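Recording plate-handling clips for the Skelton challenge

Our club's entry needs a policy that can take a weight plate off one peg and put it on another. The rules allow 2,000 demonstration clips per team, and we record them in the gym on Sunday mornings with a head camera. These are the steps we use.

1. Set the camera tilt first. Stand at the bar, look at the plate and check on the phone that both hands stay in view from first contact to release.

2. Start every clip with the hands away from the plate, then bring them in from both sides and hold the rim. 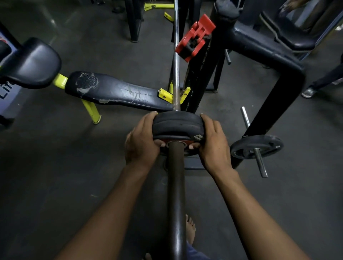
Dedora asked under the first version of this page whether one-handed clips would be quicker to collect. They would, but the Skelton arms lift as a pair and we threw out 53 one-handed clips for that reason.

3. Keep each clip to one action: grip, lift, carry or load. Say the action aloud at the start so that the Clokamura labelling tool can split the audio.

4. Move to the low pegs once the bar clips are done.

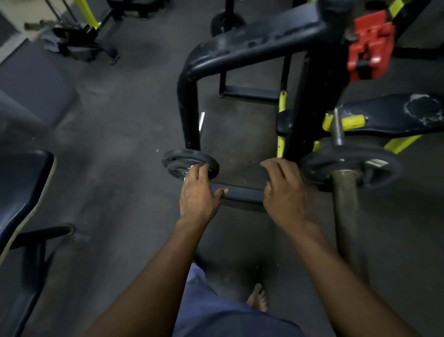
Labelling takes longer than recording, so agree on the part names before anyone starts. Ours are plate, peg, post, clamp and crossbar. A low crossbar like the navy one under the right hand needs its own label, or the model will lump it in with the pegs.

5. Do 3 passes at every peg, changing where you stand each time. Bend far enough that the camera looks nearly straight down on at least one of them.
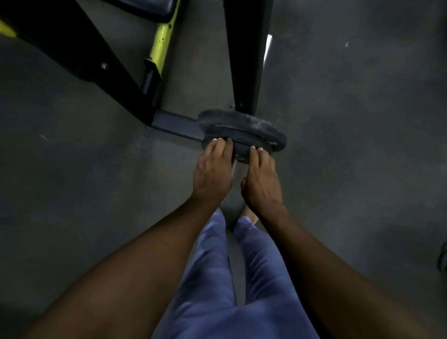
6. Copy the card to the Moncrieff drive before you leave and write the clip total in the log. A good morning gives us 68 usable clips. Delete any where a hand leaves the view before the grip is finished.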